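**Ticket: label printer on bench 3 drops off network, prints half a batch then stops**

Opened by: Elaheh Daneshvar
Assigned: Jean Rutherford
Site: Lennox, upstairs
Status: open, workaround in place

Printer keeps vanishing. Send 33 labels, get 18, then the queue says "offline" and sits there. Power light stays green the whole time. Turn it off and on, it comes back, prints the rest, sometimes prints the first ones again too. Annoying becuase then the numbers are doubled and I have to pull them by hand.

Tried so far:

- different network cable – same
- different wall port – same
- new roll of labels, same
- printing from my laptop instead of the shared PC. Got further but still died

Not urgent urgent but the Skamumen order has to be labeled before end of August.

**JR, 9:40**

Looked at the queue on the shared PC. Two entries for the same printer, one pointing at the old address. Deleted the old one. Sent a test of 11, all came out. Please try a full batch when you get a chance.

**ED, 11:15**

Full batch died again, same spot more or less. Also the little window on the printer now shows a different address than the sticker on the side. Is that normal? 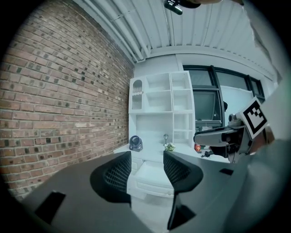
*Upstairs, two grippers, one coming in from the right.*

**JR, 1:05**

Not normal, no. Sticker says fixed address, printer is asking the router for one. So it gets a new address partway through and the PC keeps talking to the old one. Explains why a restart fixes it for a bit.

Did this:

1. Printed the settings page (hold feed button until it blinks)
2. Network mode was on auto. Set to manual, typed in the sticker address
3. Reserved that address on the router so nothing else grabs it
4. Removed and re-added printer on shared PC. Laptop still needs doing

Anyone at Brusitz who prints up here from the other building will have to re-add it too. Will send a note.

**ED, 2:30**

Ran 33, got 33. Ran it again, fine. Third run it paused for a long while near the end but did finish. No doubles.

**JR, 2:50**

Pause might be the Lurkevetti driver, it's an old version. New one needs a restart of the shared PC so I'd rather do it after you all are done for the day. Untill then keep batches to 18 or less, and leave the printer on overnight please. If it goes offline again don't restart it, write down the address in the window first and put it here.

Leaving this open until the driver is in and the laptop is done.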